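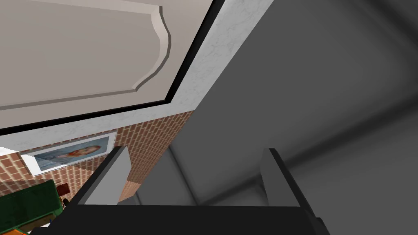

What does a rule have to look like before we count it as written? It has to name one condition, one limit and one check that a second person can run and get the same answer.

That was the standard we set for the Derero practice guide at the start of this grant, and it has slowed us down. This report covers the period to the end of March for the household manipulation rules funded through Climbridge.

Work done

The guide now has 2 parts. Part one covers how an arm may approach a fixed surface. Part two covers what a run must record before anyone may cite it. Part one is complete in draft. Part two is missing its section on aborted runs, which we had planned to finish in February.

We tested the draft against 777 simulated runs in the Surnmont house model. Of these, 337 broke at least one rule as written. Most of the breaks came from the rule on open-finger travel, where the draft set a single clearance for every kind of move. 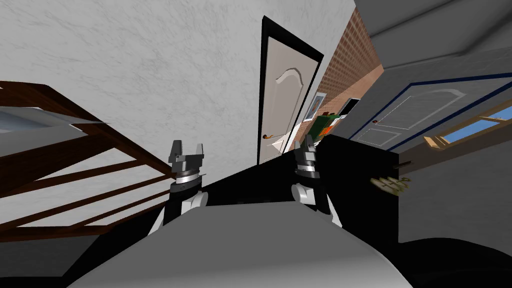
We have split that rule. A two-arm robot working over a counter now has one clearance for travel and a smaller one for the final approach, and the run log must show when it switched. Reviewers at Hinojosa asked for a third value for moves near door frames. We left it out for now – the runs we have don't support a number.

The second change is to the naming of surfaces. Several logs used "counter" and "wall" for the same plane, so the checker applied the wrong limit. Each surface must now have one name, fixed before the run starts. 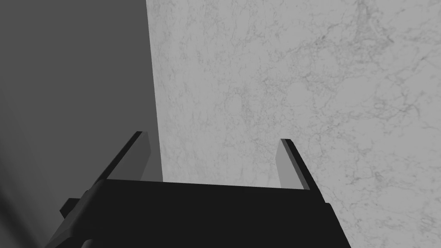
Logs made before the change will be relabeled by hand. That work was not in the original budget. We can cover it by moving hours from the workshop line, and we ask for your approval to do so.

Problems

The camera rule is still weak. It says the view from the gripper must show both fingers through the whole approach, but gives no limit on tilt. Two reviewers read it in opposite ways.

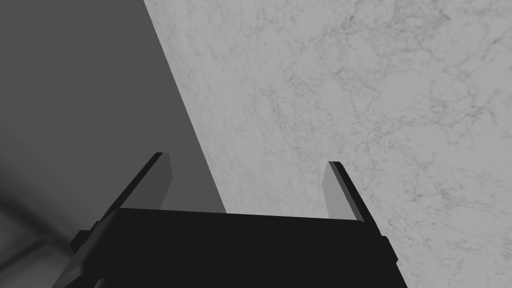

Gripper view with both fingers showing, open, in front of the marble surface.

Next period

Finish the section on aborted runs. Add a tilt limit to the camera rule and rerun the full set. Send part one to Hinojosa for a second reading in May. Spending is on plan apart from the relabeling hours.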